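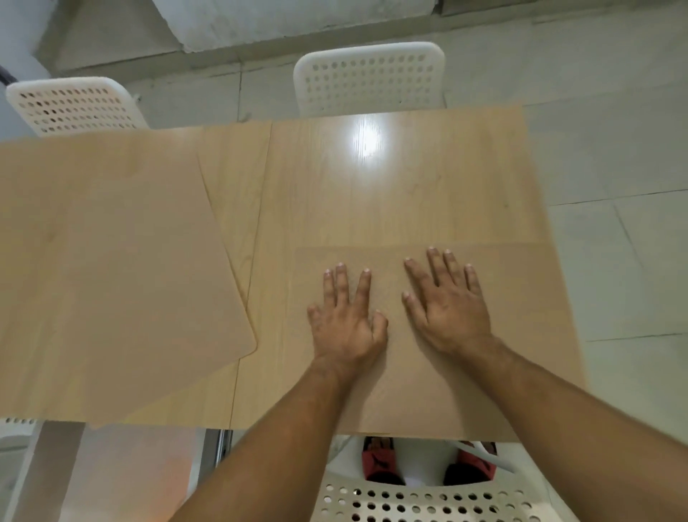
Les mains à plat sur la table, on respire.

Bon, je vous avais promis des nouvelles de la campagne, alors voilà. Pour ceux qui débarquent : depuis septembre, je donne un coup de main à Ngân Lò, qui se présente à la mairie de Hunitz (oui, Hunitz, ses ronds-points, sa piscine fermée). Je n'avais jamais fait de politique de ma vie. Même pas déléguée de classe !

Hier soir c'était la réunion publique au foyer du quartier Vasar. On avait sorti 34 chaises et j'étais persuadée qu'on en rangerait la moitié sans que personne s'y soit assis. Eh bien non, il y avait des gens debout près du radiateur, et une dame qui m'a demandé trois fois si on servait le café avant ou après. (Après. Elle est restée quand même.)

Ngân a parlé de la ligne 2, celle du bus qui ne passe plus le soir, et là j'ai senti la salle se réveiller. Tout le monde a une histoire de bus, je crois. Un monsieur a raconté ses retours à pied depuis l'hôpital, un lycéen a sorti la grille horaire de son sac, et on a passé plus de temps là-dessus que sur les impôts, la voirie et l'école réunis. Moi je prenais des notes comme une folle, j'ai encore mal au poignet.

Et puis il y a eu la question d'Efren Buenaventura, qui est sur la liste d'en face et qui était venu écouter au fond, très poli. Il voulait savoir comment on paierait. Ngân a répondu qu'elle renoncerait au nouveau parking de la rue Ventura. Ça a grincé un peu du côté des commerçants, et je les comprends, même si je trouve qu'elle a raison.

Côté paperasse, on a imprimé 900 tracts et il en reste 332 dans mon entrée, à côté des bottes. Si vous habitez vers la gare ou le bas de Hamow et que vous avez une heure devant vous, écrivez-moi, je vous en apporte un paquet avec plaisir !

Prochaine étape : le porte-à-porte. J'ai une trouille bleue des sonnettes, et encore plus des chiens derrière. Je vous raconterai, sauf si je me fais mordre au premier portail, auquel cas c'est ma sœur qui tiendra le blog.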